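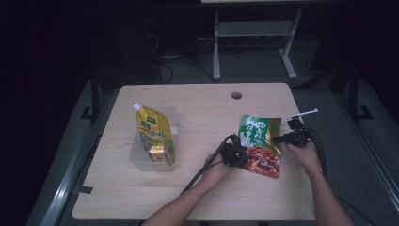

Last modified: June, F. Aguirre

Vinero 700 Continuous Band Sealer

Manufacturer: Hultier
Sold and serviced by: Troncoso
Status: current model, replaces Vinero 4

General

The Vinero 700 is a horizontal band sealer for flat bags, gusseted bags and stand-up pouches made from heat-sealable film. The bag enters at the left, is carried between two coated bands past the heating blocks and the cooling blocks, and leaves at the right with a closed seam. The operator feeds by hand. There is no foot pedal and no cycle timer; the belt runs until it is switched off.

It closes straight, open edges only. Spouted pouches can be sealed along the top or bottom edge before capping if the spout sits in a corner clear of the seam line. A spout fitted in the middle of the edge can't pass between the bands.

Specifications

Seal width: 10 mm
Top temperature setting: 200 °C
Belt length: 700 mm
Speed settings: 4
Feed direction: left to right
Controls: dial for speed, keypad for temperature
Mounting: bench or optional stand

Film

Plain polyethylene, coated paper and most foil laminates seal without special settings. Start low on the temperature and raise it in small steps until the seam can't be peeled by hand. Foil laminates carry heat away from the seam and usually need a slower belt. Printed film should be tested on the printed side, as some inks mark the bands. Shrink film isn't suitable.

Wrinkled seams are nearly always a feeding fault. Hold the bag mouth flat and level with the guide rail and let the belt take it. Pushing or pulling after the belt has gripped the edge will skew the seam.

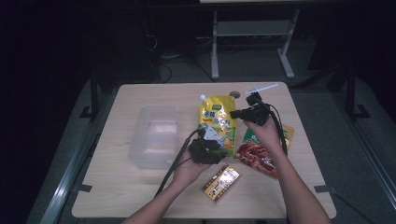
Powder in the seam area is the next most common cause of leaks. Fill through a funnel, or wipe the inside of the mouth before feeding. Oil and sauce residue are harder to deal with, and for those products the bag should be sized to leave a clean margin above the fill line.

Setup

Place the machine on a level bench and check that the conveyor height matches the bag. The full weight of a filled bag must rest on the conveyor. Switch on the belt first, then the heat. At the end of work, turn the heat off and leave the belt and fan running until the blocks have cooled. Stopping the belt on hot blocks will ruin the bands, and bands damaged this way aren't covered.

Wear parts

Sealing bands, sold in pairs
Guide belt
Pressure wheel
Heating element
Brush for the block faces

Bands from the Vinero 4 don't fit. Pressure wheels are the same on both models. Order by the part number stamped on the side plate, as early machines used a narrower wheel.

Date coding

The Pekix ink roller can be bolted to the outlet side. It prints one line of type on the cooled seam. Type sets are ordered separately.

Service

Gumaro Ledesma handles repairs and parts at the Troncoso workshop. Send the serial number, the film type and a sealed sample with any fault report. Samples should be empty bags. Machines sent in for repair must have the conveyor removed and packed flat.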